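Renberg backup notes – read me first

Hi, and thanks for picking up the folder. I put these notes together while moving our small file server setup over to Renberg, which is my name for the pile of shell scripts that does our nightly backups. It's not fancy. It copies things, checks that the copies match, and emails me when they don't.

What's in the folder

The main script is renberg.sh. There's a config file next to it called hosts.txt, one machine per line, and a logs folder that fills up faster than you'd think (please rotate it!). Right now hosts.txt lists 3 machines: Nurton, Berrada and Helberg. Nurton is the one everybody saves to, so it goes first.

Last full run: 3,744 folders, 228 GB, 143 minutes. Nearly all of that time was Helberg, which still has the old spinning disks – I'd love to replace them in June if the money's there.
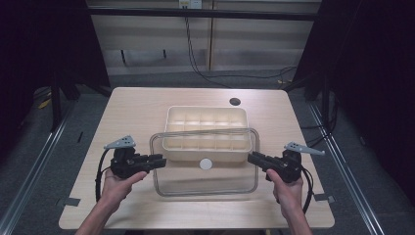
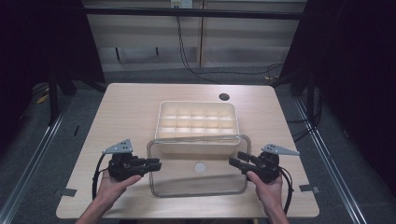 Getting started

Copy the folder somewhere your backup user can read it, edit hosts.txt, then do a dry run with the -n flag. Read the output before you do it for real. I skipped that once and pointed the target at the source, and I had a very long evening.

You'll need rsync and a working mail command on the machine that runs the script. Keys go in the backup user's home folder, not yours. Beverley Waaka wrote the restore script (restore.sh) and it's much tidier than anything of mine, so start there if you want to see how the pieces fit.

Known problems

File names with line breaks in them will get skipped with a warning. Restoring to a different machine works but loses group ownership, so fix that by hand afterward. Berrada sometimes drops off the network in the middle of a run – just start it again and it picks up where it stopped.

Last edited 3/31/26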